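Reuse of Waste Heat in a Small Laundry
Term project report, Energy and Buildings course

1. Background

Kalska is a laundry with 14 washing machines and one boiler. The warm water from the machines goes directly into the drain. The owner pays a high gas bill each winter and asked our school if students could study the problem. Our group wanted to know how much of this heat can be used again.

2. Method

We measured the temperature of the drain water for 11 working days in August. The sensor was fixed to the outside of the drain pipe, so the values are a little lower than the real water temperature. We also wrote down the gas meter each morning before the first wash. On two days the logger lost its data and we had to repeat them.
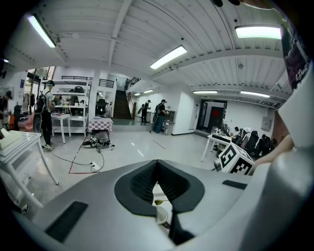 Oranuch Nakpan
Student, report author

3. Results

The laundry used 258 liters of hot water in a usual hour of the morning shift. In the afternoon the use was much less, and it changed a lot from day to day. The drain water was warmest between 9 and 10 a.m., when the hotel sheets are washed.

We compared two heat exchangers. The Erkow model is simple and easy to clean, but it needs a long piece of straight pipe. The Altel model is shorter and fits behind the boiler. Its price is 430 dollars more, without installation.

4. Discussion

Lint was a bigger problem than we expected. It closed our small test filter two times, and after this the flow was too slow to measure well. Any exchanger in this laundry will need a filter that the staff can open by hand. We recommend the Erkow model if the owner agrees to move one shelf.

We did not study the winter months. The cold water from the street is colder then, and the saving may be larger. The next group should also measure the rinse water separately.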